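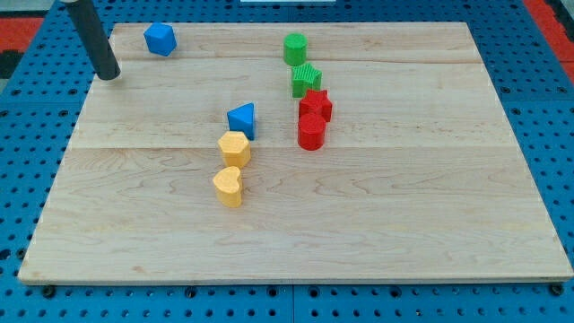

Reading order for the Dokiveck books: prequel novella first or last?

I've just been lent the first three Dokiveck novels by my sister-in-law and I'm itching to start, but she's also handed over the little prequel novella, Ullano, and can't remember when she read it. The cover says "the story before the story", so my instinct is to begin there. Then I looked at the back of book one and it lists Ullano at the bottom, after book three, which has confused me.

I normally read fantasy aimed at adults but I've been getting more and more into young adult stuff over the past year (my daughter is 15 and leaves it all over the house, so it's her fault). I don't mind a slow start. I do mind having a big twist given away. Can anyone tell me, without spoilers please, which way round is best? And is it worth tracking down the short stories too, or are they only for completists?

Asked in: Books and Reading > Series and sequels
3 answers

Answer 1 (marked as most helpful)

Oh, I envy you, getting to read these for the first time! Read Ullano after book two. I know that sounds fussy but let me make the case.

Ullano was written after the trilogy was finished, and you can tell. It's set years earlier, on the salt barges, and it follows a character you'll meet in book one as a rather grim old ferrywoman who hardly says a word. If you read the novella first, she isn't a mystery at all when she turns up, and half the pleasure of the first book is wondering what on earth her problem is. There's a chapter in book one, the one with the lanterns, where she does something that made me put the book down and go and stand in the kitchen for a bit. I don't think it would have hit me anything like as hard if I'd already known her at seventeen.

So why not leave it until the very end? You can, and plenty of people do. But book two finishes on a proper cliffhanger and book three opens somewhere completely different, with new people, and it takes a while to get back to everyone you're worried about. Slotting Ullano into that gap works beautifully. You get a breather, you get the barges (the best setting in the whole series if you ask me), and then when a certain song comes back in book three you'll know exactly where it came from. I'd gone through the trilogy twice before I read the novella and I was kicking myself over that song.

My order would be:

The Ferry at Dokiveck
The Long Thaw
Ullano
The Last Crossing
Then the short stories, in whatever order you like

On the short stories, yes, do get them! There are 7 in the collection and I'd say 3 of them are as good as anything in the novels. The one told by the customs clerk is very funny, and the series doesn't do funny all that often. A couple are slight, just a few pages about minor characters, but they're over so quickly it hardly matters. You don't need any of them to follow the plot. My library had to order the collection in from another branch and it took ages, so put your request in when you start book two.

One small warning about editions. The reissued paperback of book one has a sample chapter of Ullano tucked in at the back, straight after the ending, with hardly any break. I turned the page thinking it was an epilogue and got very muddled. Stop when you reach the map.

Enjoy it, and please come back and say what you thought of the lanterns.

Comments on this answer

Seconding all of this, including the kitchen.

Does the sample chapter spoil anything, if you read it by accident? Asking as someone who has read it by accident.

Reply: No, you're fine. It's the first chapter and it's mostly weather and an argument over a goat.

Answer 2

Prequel first. It's called a prequel.

Comments on this answer

It was published last though, and it does assume you know what the Thaw is. I tried it this way round with my book group and 2 people gave up before the barges had left the harbour.

Answer 3

I'm going to be awkward and say it depends on how you get on with the language. The novels throw you in at the deep end with all the river words and the odd spellings, and the first fifty pages of book one are hard going. Ullano is gentler. It's short, there's only the one narrator, and she explains things as she goes because she's new to the barges herself. My son bounced off book one, read the novella on a train journey, loved it and then raced through all the rest. So if you find yourself struggling, swap over and don't feel bad. The twist in book two is still safe, I promise, nothing in Ullano touches it.

If you're happy with the language, do what the first answer says, that's a lovely order.

I'd also put in a word for the audiobooks. The reader does a different rhythm for the barge folk and the spellings suddenly make sense when you hear them. I listened to book three while painting the spare room and had to keep stopping because I couldn't see the wall for crying. I borrowed mine through the Fundora app, which our library uses, but I don't know if yours does.

Not sure about the short stories, I've only read the one with the heron. Good heron.

Update from the person who asked

Thank you all! I've gone with novels first and I'm well into book one. The river words did slow me down on the first evening but I've got my ear in now and I missed my stop on Thursday, so that tells you how it's going. Haven't met any lanterns yet. The ferrywoman has just refused to take somebody's money and I have so many questions about her already. I've hidden Ullano on top of the wardrobe so I can't cheat, and my daughter now wants book one as soon as I've finished, so I'd better get on.

Related questions

Is The Long Thaw suitable for a nervous ten-year-old?
Books like Dokiveck but with less winter
Has anyone read the Venkataraman trilogy, and does it get going after the first book?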